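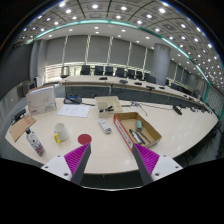
Home News Rooms Gallery Getting here Contact

Clearing the Wistuvside meeting rooms

2023-08-07

We have been working through the meeting rooms at Wistuvside before the move to Skerkeveck. The large conference tables are going with us. Most of what had collected on them is not. These are notes on one table, taken before the sorting started.

The table
Cream-white, with a glossy top and a long curved front edge. There is a second curved table behind it. Both will be taken over by Khoo, who moved the desks for us in January. The top marks easily, so please wrap it before anything is stacked on it.

Mug with the yellow handle
White, with a bright yellow handle. Mugs go to the kitchen on the ground floor. We have 36 in the cupboard already and are not buying any more.

White bottle, dark cap
It has a reddish floral pattern on the label and was lying on its side. Unclaimed bottles are being kept on the reception shelf until the end of the month.

Cardboard
One flat brown sheet, and a white box standing up behind it with grey line artwork on the side. Flat card goes in the blue cage by the back door. Boxes in good shape are worth keeping - Skerkeveck has asked for more than 186 of them for the archive.

Conference telephone
Black, with a small blue strip of display on top. Phones are on the Plornutar list and need an asset label before they leave the room. Room 196 has still to be checked.

Remote control
White, with small dark buttons. Remotes should be taped to whatever they belong to. If you can't tell, put them in the tray at reception.

Small open box
Low sides, cream inside, with a black item in it. Stationery of any sort goes into the shared crate.

Papers
A printed sheet was left out flat near the phone. Please look through loose papers yourselves before they go for shredding. The last collection came to 845 kg.

Next gallery: the store cupboards.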